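The Last Piece for Rutavach

Alaric Crenshaw stayed in the hall after the evening bell. The order for Rutavach was 200 pieces, and the lorry would leave at six in the morning. His tea was cold already. He drank it anyway.

He had worked at Nendis for nearly 30 years. When he came from Prikby, a young man with one suitcase, the belt was brown and it made a noise like an old goat. The green one was quiet. He did not trust it for a long time, and then one winter he noticed that he did. 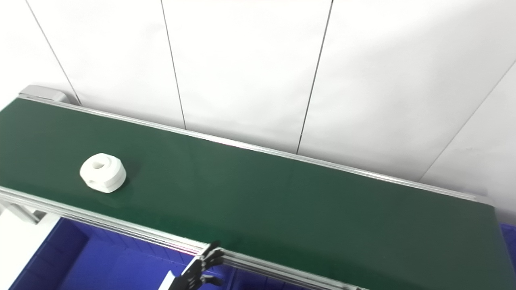
The white piece on the green belt.

It looked to him like a thick spool from his mother's sewing box, only there was no thread on it. She used to let him hold the spools while she worked. He would put a finger in the hole and turn it, and she would say, "Careful, that one is for your father's coat."

The telephone rang in the office. It was Dunstan, from the gate.

"Are you finished up there?"

"One more," said Alaric.

"You said this 10 minutes ago."

"Then it was also true."

Dunstan laughed and put the telephone down. Alaric went back to the belt and stood beside the rail with his hands in his pockets. It was November and the windows were black. He thought about the coat, which had been too big for him when he finally got it, and which he had worn to Nendis on his first morning.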